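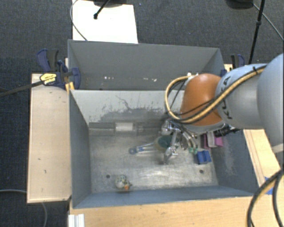
Acceptance check for the Sener two-bin picking kit, trial unit, before we decide on the Girnmont order. Done on a Monday with the cell powered down for items 1 to 6 and running at reduced speed for the rest. The kit is sold as a gripper, software and a pair of bins, to go on an arm the buyer already has, so our KUKA was in place beforehand and is not under review. The bins are held with bar clamps at the corners and not bolted to anything, and most of the comments under Mounting come from that.

Ratings: OK / Fix / Hold. A Hold stops the trial.

## Mounting

- [x] **1. Bins level and square to arm base** — OK.
- [ ] **2. Bins fixed in position** — Fix. Clamps are fine for a trial. The Elau manual asks for a bolted frame in production, and the quote doesn't include one. Ask for a price.
- [x] **3. Clamp handles clear of arm path** — OK at the taught heights. Recheck if anyone changes the approach angle.

## Cables and hoses

- [ ] **4. Cable loop at the wrist** — Fix. The loop stands well out from the joint cover. No contact with the bin walls in slow moves, but I want it tied in closer before full speed.
- [x] **5. Strain relief at gripper connector** — OK.
- [ ] **6. Floor cables** — Fix. Gray cable lies on the carpet beside the wood panel. Needs a cover strip.

## Bins

- [x] **7. Wear on inner walls** — OK for now. The divider is scratched and has a large worn area low down. No sharp edges found by hand. Þrastardóttir (the reseller) lists replacement bins at 450 each, which seems high for what they are.
- [x] **8. Floor of front bin** — OK. Scuffed, still flat. The shiny metal might confuse the vision software, see 11.

## Running checks

- [x] **9. Emergency stop, both buttons** — OK. Tested 3 times each.
- [x] **10. Gripper holds part on power loss** — OK.
- [ ] **11. Pick from mixed small items** — Fix. The log shows 2861 attempts since install. Misses are mostly small pieces lying close to a wall. Items in the open part of the floor gave little trouble. Supplier says a lighting change will help — they should come and show us.
- [ ] **12. Restart after a missed pick** — Hold. On one restart the arm moved before the prompt was confirmed. Could not repeat it in 7 tries. Still a Hold until Sener explains it in writing.

## Result

Not accepted. Item 12 has to be closed first. Items 2, 4, 6 and 11 can be closed together on the second visit. Leave the cell in reduced speed mode and keep the gate key in the office.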